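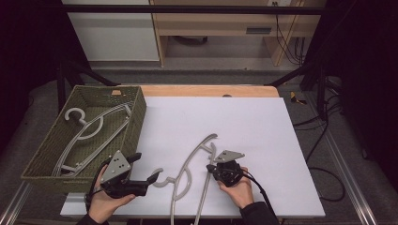
Two-handed hanger sorting with the Rillis pair.

6 min read

Rillis Handheld Gripper Pair, reviewed

The Rillis is a robot gripper with no robot attached. You hold one in each fist, do a chore, and the cameras on the grippers record it so that an arm can be taught the same job later. Prituvero sells them in pairs, at $3,000 the pair, with cables, two mounting plates and a manual that spends a full page on how to open the box.

We gave ours the worst household object we could think of. Plastic clothes hangers are all hook and no handle, they grab each other the moment you look away, and they roll out of any grip that isn't square. Moving them between a table and a woven basket sounds like nothing. By the end of Tuesday we had 333 recordings of it and a new respect for closets.

What's good

The linkage. The fingers follow your hand closely, with very little slop at the pivots, and the brass-colored bushings look smart against the dark plastic. Slim round things are easy to line up on once you learn to trust the gap between the fingers. That took me a morning. Our tester Geum-ok Koo had it in ten minutes and was gracious about it, mostly.
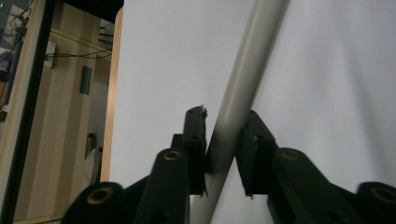 What's less good

The finger pads scuff. Ours show wear along the edges, and a spare set costs $82, a lot for something the manual calls "consumable." The cables are also a nuisance. There is one per hand, and they find each other about as fast as the hangers do.

Then there's your wrist. The handle is fine for short stretches, but after an hour of picking things off a flat board I was holding my coffee with both hands. The Lendach, its nearest rival, is easier on the arm -- and has fingers like oven mitts.
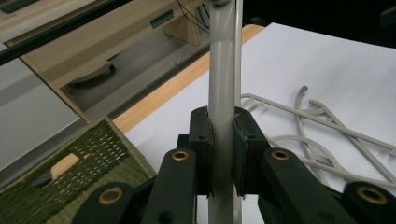

Jaws closed on a gray pole, with the basket and two hangers alongside.

Clutter is the real test. A single hanger lying by itself is a pleasant little exercise. A knot of them asks you to choose a bar, get one finger under it and lift without bringing the whole family along. The Rillis is narrow enough to manage this, if you are patient. I'm not, and the recordings will presumably teach some poor arm to sigh.
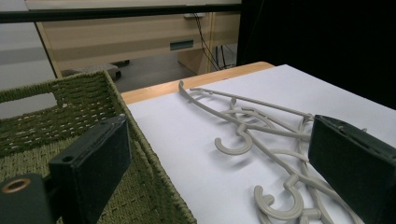 Vallejo writes: We've run a pair since August and the pads are my only real complaint. Turn them end for end when the edges go and you'll get twice the life out of a set. Tape the cables to your sleeves, too.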